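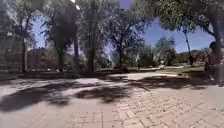
Can it sweep up yet?

27/09/2026

I have been promised a robot that does the chores for as long as I've been paying my own electricity bill. The promise gets renewed every September or so, when the shows are on and the videos come out, and every year I get two or three emails asking whether I've changed my mind. I've changed it a bit. Less than the people sending the videos would like.

This year I want to leave folding laundry alone. Everybody tests them on laundry. Laundry is a nasty job for a machine and I've said so often enough. I want to talk about sweeping, which sounds like the easiest job there is, and in particular sweeping outdoors, on brick, under trees.

If you've never had to do it, small paving bricks are a pain. The joints hold things. A leaf stalk lies down in one and the broom goes straight over it, so you turn and go along the joint instead, and then the pattern changes direction on you, because herringbone does that, and you're going against it again. I did a season of grounds work in my twenties and I still sweep a patio at an angle. I couldn't tell you exactly what angle. You feel the bristles catch and you shift your feet.

Then there's the light. Under big trees on a bright day, half the ground is glaring and the other half is nearly black, with ragged edges in between. To you and me it's plainly a shadow. To a camera, a dark blotch on pale brick could be a shadow, a wet patch, a heap of leaves or a coat somebody has dropped. And the blotches move, both with the sun and with the wind. I don't think people who film these machines in white rooms have thought about that enough. Or they have, and that's why the rooms are white.

Grollwood, a business park I have reason to walk through more than I'd like, had one of the Indico sweepers on trial for most of the summer. It's a squat thing with two spinning brushes at the front and a hopper behind. I'll be fair to it. On the car park it was good, better than I'd expected. It went up and down in straight lines, it stopped for people, and it didn't sulk. Tarmac is flat, tarmac is all one colour, and a car park has kerbs where you'd expect them.

On the paved part by the trees it was another story. It slowed right down at the edge of the shade. Sometimes it went in, sometimes it stopped and thought about it, and once I watched it go round a shadow as neatly as you'd go round a pond. I ate a whole sandwich while it did that. It also left a line of dirt along the kerb where the planting starts, every time, a strip maybe the width of my shoe. Which is the bit that needs sweeping! Everything blows up against the edge. The middle of a square more or less sweeps itself if you leave it for a windy night.

The brochure says it covers up to 400 square metres on a charge. I've no reason to doubt that. I'd only say that square metres is the wrong thing to boast about if the muck is all along the edges. A man with a broom covers a lot less ground and gets the edge first, as he knows where the leaves are.

And someone had to follow it. I keep banging on about this and I'll go on doing so. The trial needed a person to empty the hopper, pull the twigs out of the brushes, do the kerb by hand and go and fetch it when it parked itself under a tree. I timed nothing and I have no chart for you. But I saw the same hi-vis jacket behind that machine most mornings, with a broom in one hand, and I do wonder what was saved.

Somebody always writes in at this point to say it's early days. Fine. I'm happy to say what has got better.

The stopping is much better. The older machines would bump you and apologise. These give people room, even the ones standing still next to a tree trunk, which is harder than it sounds when the trunk and the person are both upright and dark and in the shade. I tried walking towards the Indico from a few directions, with my hood up, like an idiot, and it saw me every time. I wouldn't have bet on that five years ago.

Getting about is better too. It knew where it was without wires in the ground or those reflective posts. Mowers have been creeping towards this for a while, and a decent robot mower on a plain lawn is the one outdoor machine I'd tell a friend to buy. Grass grows back, so a missed bit gets caught next time. The cut is the same job all over. You don't need to pick anything up. It suits a machine in a way that sweeping doesn't, and I'd rather see people spend their money there than on something with arms.

About the arms, then. I've now seen the Ternura demonstration twice, in the hall at the same trade fair, and I came away with mixed feelings. It's the tall one on wheels with the soft grey hands. It wiped a table. It put cups in a rack. It picked up a dustpan, which got a round of applause, and then it used the dustpan, which got a smaller one. The stand said it could do 13 household tasks. I asked whether it could do any of them in somebody's house and was told that home trials were "progressing", a word I've learned to be wary of.

What I'd have liked was for one of them to be wheeled out of the fire doors and asked to tidy up outside. Pick up a crisp packet off brick in a breeze. Tell the difference between rubbish and something a child has put down for a minute. Get a leaf out of a joint. I asked that as well, and the answer was that the wheels weren't rated for uneven ground. Uneven! It was a pavement.

I do have some sympathy. Wheels that are lovely on a hall floor will chatter all over a surface made of small bricks, and whatever is in the hand chatters as well. Legs would help and legs bring their own trouble. None of this is stupidity on anyone's part. It's only that the ground most of us walk on isn't a hall floor, and chores have a way of straddling the doorstep. You take the bins out. You shake the mat. You bring the washing in when the sky goes dark. A helper that gives up at the threshold has given up on a good part of the list.

The shop-floor people are further on, and they'll be cross if I don't say so. I used to pack boxes in a warehouse and I know which of the jobs there I'd gladly hand over. Moving pallets from one end to the other, certainly. Scrubbing the aisles at night, yes, and plenty of places do that now without any fuss. But the aisles were built for it. Straight, lit, level, and everyone told to keep off the yellow lines. You can make a building fit a machine. I don't want anyone making a square with trees in it fit a machine. I can picture the email already: the canopy is affecting performance, could we look at thinning it.

You think I'm joking. One of the suggestions pinned up at Grollwood after the trial was to relay the brick in something smoother. I like the brick. It's warm to look at in the sun, and the shade over it in a hot month is the only reason anybody eats their lunch there.

A reader asked me about Du, the little voice thing that goes with the home machines, and whether talking to them makes a difference. I borrowed one for a fortnight with a floor cleaner. It's pleasant enough. You say "the hall needs doing" and the hall gets done, mostly. You say "you've missed a bit by the door" and it thanks you for your feedback and doesn't go back. I tried it several ways. I tried pointing, which it can't see. In the end I said "clean the hall again" and it cleaned the entire hall again, apart from the bit by the door. I got the dustpan out. I've had flatmates like that, so perhaps the human likeness is coming along.

The money is worth a line. The Ternura people wouldn't give me a price. Indico rents the sweeper, and the figure I was quoted as a private person being nosy was 50 pounds a day, with the support visit on top. A good stiff broom costs less than that and the one in my shed came with the house.

So where am I, this September? If your job is large, flat, dull and the same all over, a machine can very likely do most of it, and you should let it. If it has edges, roots, kerbs, moving shade and people wandering across with coffee, you'll want a person, and if you buy the machine as well you'll want the person anyway. I'd put kitchens in the second group, by the way, and bathrooms, and any bedroom belonging to a teenager.

I'd be glad to be shown wrong on the outdoor side. I mean that. My back isn't what it was, and October on brick paving under big trees is no joke – you finish at one end and the other end has come down again. If anyone has a machine that does the strip along the kerb, in dappled light, with no minder, I'll travel to see it and I'll buy the tea. Please don't send a video. I've had the videos.

Next post will be the gutter-cleaning gadget, which has been sitting in its box by the back door since I bought it. Several of you have asked. I need a dry day and somebody to hold the ladder.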